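Table Rentals and Tasting Nights: Questions We Get

Do I need a starter kit to host a noodle night at home?

No. The kits sold for this run to $149, and most of what's inside is packaging. If you own bowls that hold a full serving and a pot big enough to boil water without foaming over, you can feed people. Diane Hiebert, who ran our June class at Pretby, has hosted for years with mismatched bowls.

Does "restaurant grade" mean anything?

Not much. We've asked sellers what standard they test against and mostly got silence. Look at the weight, look at the glaze on the foot of the bowl, and check the return policy. A label is not a test result.

Are the expensive broths worth it?

Some are. Chiharu Yoshida poured 8 of them for us without showing the labels, and the priciest came in near the bottom. We would not build a rule on one evening, but we stopped stocking that one.

What comes with a table rental?

Soup spoons, chopsticks, bowls and a serving tray. The charge is $49 for the evening and you wash nothing. Please scrape the bowls before they go back in the crate.
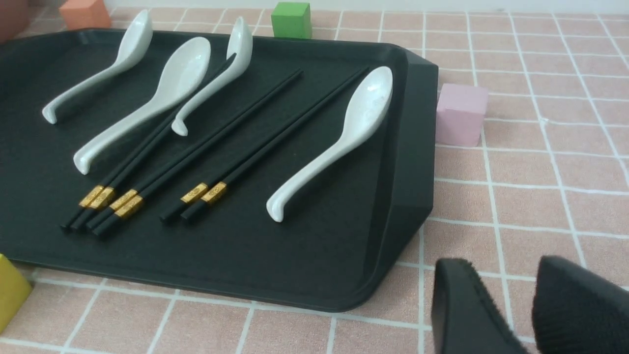
Forks are available if you ask when you book. We don't bring them otherwise, and we don't think less of anyone who wants one.

Will a long simmer always make a better broth?

People repeat this as if it were law. Past a certain point chicken stock tastes tired, and fish stock gets there much sooner. Taste it every hour and stop when you like it. Any recipe that promises a result purely from the number of hours deserves a raised eyebrow.

Should I salt the noodle water?

Check the package first. Plenty of wheat noodles already have salt in the dough, and the broth brings more.

Is your "no headache" broth really free of headaches?

We never called it that. A flyer from our old location on Kemuvbridge did, and Maëlle Robichaud has since taken it down. We know of no reason to think our broth prevents or causes anything.

Can I cancel?

Yes, up to noon the day before. After that we keep the deposit. Reviews saying we keep it no matter what are wrong, and we have replied to them.

Who do I talk to about a large group?

Manon Vachon handles anything bigger than one table. Leave a message with your head count and the start time you want. She calls back in the afternoon.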